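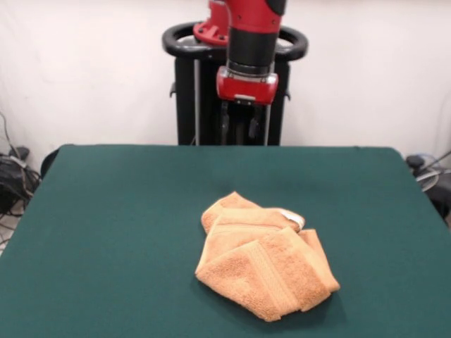 The hire period ended on 28th July, so I can write up what we thought of the Riltik folding kit while it's fresh.

Some background for anyone new here. I look after the linen side of a small holiday-let business in Pilton. We have 42 beds across the cottages and a lot of towels. Flurnent, who supply the kit, will let you hire it for a month before you decide whether to buy. The hire was 378 pounds, which comes off the price if you go ahead. You get the gripper, the software, a cloth for the table and a day of setting up. You have to have an arm already, or rent one from them separately.

Setting up took longer than the day. Yurani Marulanda came out from Flurnent and was very good, but the first afternoon went on getting the gripper to talk to the controller, and she had to come back the next morning. The manual assumes you know what a tool offset is. I didn't, and I do now.

The job we gave it was simple enough. A towel is dropped on the table in a heap, and the arm has to find a corner, lift it, find a second corner, lay the towel out and fold it in half twice. Plain white hand towels on the green cloth went well from the start. The coloured bath towels were harder. If a towel has a woven band near the end, the software sometimes takes the edge of the band for the edge of the towel and pinches it there, and you get a fold that is a few inches out. Yurani changed a setting for this and it got better, though it still happened.

Labels were the other thing. A white label sticking out of a coloured towel was picked up as a corner more often than I'd like. You can tell the software to ignore them, but the option is three menus down and goes back to the default when you restart. I have asked for that to be fixed and was told October.

Over the month it did 2,168 towels. I had hoped for 3,000. Most of the shortfall was the first week, and two days when I had the table height wrong and didn't know it. It is slower than a person. I fold a bath towel in a few seconds and the kit takes the best part of a minute, more if the heap is a tight one. What it does do is carry on while I'm making up beds.

The fingers are slim and get under a fold nicely, and they didn't pull a single loop that I could find. The cloth needs a lint roller every evening.

I also had a quote for the Onishi folder, which feeds towels through flat. It is much quicker but you have to lay each one in by hand, so someone has to stand there.

We haven't bought the Riltik. I've asked Flurnent if we can hire it again once the label setting is sorted, and they've said yes at the same price.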